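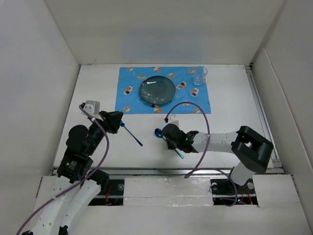
Photo: Skevis open day, table 7

Speaker notes - what I saw at the Skevis open day

Leave the photo up while people find seats. Start when the door closes.

Hello and thanks for coming back after lunch! I spent a whole Sunday, 26 May 2024, at the Skevis open day in Dunovent and I've been talking about it ever since, so now it's your turn.

Quick show of hands: who has set a table this week? Who thought about it while doing it?

The stop I want to tell you about was the table-setting station. Two arms, one white table, a blue placemat with little cartoon figures on it that look like astronauts (my favorite thing in the building). Plate and cup on the mat, and a blue utensil in each gripper. I stood there for 28 minutes. The tour allowed 7.

Point at the two grippers. Ask the room which one has the harder job. Let them argue a bit.

My answer - the utensil handles. They're long and slim, and a small change in the grip at one end becomes a big change at the other. Anyone who has tried to pass a spoon to a toddler knows this already. Then add a second arm working over the same patch of table, and each one has to know where its neighbor is.

Now the glass plate. Dark, glossy, full of reflections. I asked one of the engineers about shiny things and got a wonderful ten-minute answer. Short version for today: a reflection moves when you move, and a camera can take it for an edge. Skip the long version unless somebody asks.

Mention the cables too. Purple ones, looping up off both grippers. I love that you can see them! At a trade show it would all be tucked away under covers, and here you could follow a cable with your finger (from behind the rope) and ask what it did.

Next slide: the Lemieux conveyor. Keep this one short, two minutes at most. Play the clip with the sound off - the hall was loud.

Then Jatonden, the sorting demo. 100 parts in a bin, kids allowed to stir them up between runs. Tell the story about the mitten.

If time is running out, drop Jatonden and go straight to questions.

Practical stuff for the end: the next open day is in September. Entry is free, and they take 900 visitors, so book early. Go in the morning if you want to talk to the engineers. Sign-up sheet is by the coffee.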